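Section 7. Setting Up Scheduled Sending

This section explains how to prepare Sendgate to deliver messages to a list of recipients at a set time. Complete the steps in Section 6 (Creating User Accounts) before you begin. Only users with the Supervisor role may create or change a schedule.

7.1 Before You Start

Confirm the following:

The Sendgate service is running on the host computer. The status line on the main screen should read READY.
The host clock is set to the correct local time and time zone.
At least one outgoing mail server has been entered under Settings, Servers.
Your recipient list has been saved as a plain text file with one address on each line.

CAUTION: Do not change the host clock while a schedule is active. Messages already in the queue may be sent twice or skipped. Stop all schedules first, as described in 7.5.

7.2 Importing a Recipient List

1. From the main menu, choose Lists, then Import.
2. Select the text file and click Open. Sendgate reads the file and displays the first 50 addresses for review.
3. Check the addresses shown. If names or commas appear in the address column, click Cancel and correct the file.
4. Type a name for the list. Names may contain letters, numbers and hyphens, but no spaces.
5. Click Save.

Addresses that fail the format check are written to a file named REJECTS in the Lists folder. The file is replaced each time a list is imported. Copy it to another folder if you wish to keep it.

NOTE: A single list may hold up to 300 addresses. Longer lists must be divided and given separate schedules. Users who have moved from the earlier Clirkia product should note that Clirkia list files cannot be opened directly. Export them as plain text first.

7.3 Creating the Schedule

1. Choose Schedules, then New.
2. Select the list you imported in 7.2.
3. Select the message to be sent. Only messages marked Approved appear in this window.
4. Enter the start date and time. Use the 24-hour clock.
5. Under Repeat, choose Once, Daily, Weekly or Monthly.
6. Under Sender, enter the return address that recipients will see. This must be an address on your own mail server.
7. Click Save. The new schedule appears in the Schedules window with the status HELD.

A schedule with the status HELD sends nothing until it is released. Release is a separate step so that a second person may check the entries. Sites with only one Supervisor may turn off this requirement under Settings, Approval.
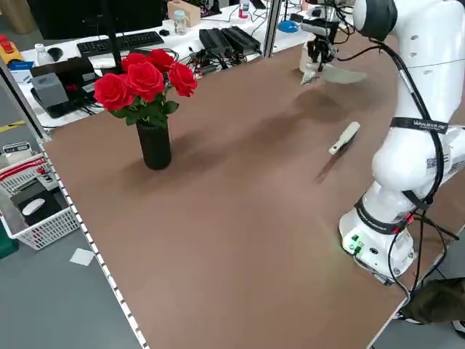
To release a schedule, select it in the Schedules window and click Release. The status changes to WAITING. At the start time it changes to SENDING, and when the last message has left the queue it changes to DONE. Repeating schedules return to WAITING until the next start time.

Monthly schedules set for the 31st are sent on the last day of any shorter month.

7.4 Sending a Test

A test is strongly recommended before a new list is used.

1. Create a list that contains only your own address and the address of one colleague.
2. Create a schedule for this list with Repeat set to Once.
3. Release the schedule and wait for the status DONE.
4. Open the message at both addresses. Check the subject line, the return address and any attached files.
5. Delete the test schedule.

If the status remains at SENDING for more than 11 minutes, open the Log window and look for a line beginning with SERVER. Refer to Appendix B for the meaning of each server code.

7.5 Stopping a Schedule

1. Select the schedule and click Hold.
2. Wait for the status to change to HELD. Messages already passed to the mail server cannot be recalled.
3. To remove the schedule entirely, click Delete and confirm.

CAUTION: Deleting a list also deletes every schedule that uses it. Sendgate does not keep a copy.

Corrections to this section should be sent to Jessie Lennox, Documentation Office. Requests for changes to the Approval settings at shared sites should go to Struan Urquhart.

Section revised March 12, 1999. Replaces all earlier versions of Section 7.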